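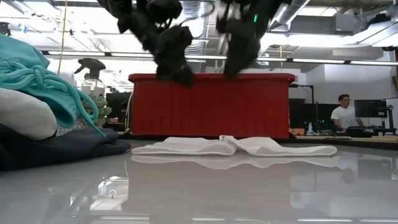
21 de novembro de 2022
Caderno da bancada 2, dobragem e separação de roupa

Escrevo em português para que o Rogério e os colegas da oficina possam usar; peço desculpa pelos erros, corrijam à mão na margem.

Hoje revi com a Tomoyo Noguchi as regras de preparação da mesa. A versão de junho tinha frases que cada pessoa lia de outra maneira, por exemplo "mesa limpa". Ficou assim:

Regra 1. No centro da mesa fica só a peça que vai ser trabalhada. As outras esperam em monte do lado esquerdo, e os cordões devem ficar em cima do monte, nunca estendidos para o centro. O cordão entrançado da peça verde-azulada tem nó e pontas compridas, por isso é o primeiro que verifico.

Regra 2. A caixa vermelha fica atrás da borda da mesa, com o lado comprido para a frente. Antes de cada série, as duas garras voltam à posição de espera, separadas uma da outra e sem tocar no tecido.

Regra 3. Quem está na secretária de trás não estende o braço para a mesa com os motores ligados. Se precisa de uma coisa, pede em voz alta e espera a resposta "parado". A Godelieve Dekker quer a mesma palavra em todas as bancadas, eu concordo.

Regra 4. A luz verde na garra não é autorização para aproximar a mão. No nosso procedimento vale somente a paragem confirmada no painel.

Dúvida em aberto: o tampo é muito brilhante e reflete a caixa e as luzes do teto. A Jacqueline Gilbert propõe um pano mate por baixo. Eu prefiro manter o tampo até ao fim da série 825 para não misturar condições, e depois repetir tudo com o pano como série 1331. Falta decidir.

Também falta escrever onde se guardam o borrifador e o vaso. A regra antiga diz "fora do alcance", mas não diz o alcance de quê. Vou medir o alcance com os braços estendidos e marcar a linha com fita.

Para o Rogério Araújo: rever o texto da regra 3 e confirmar se "paragem" é a palavra certa também para a equipa da Vondeo, que escreve "parada".

Kimie Kikuchi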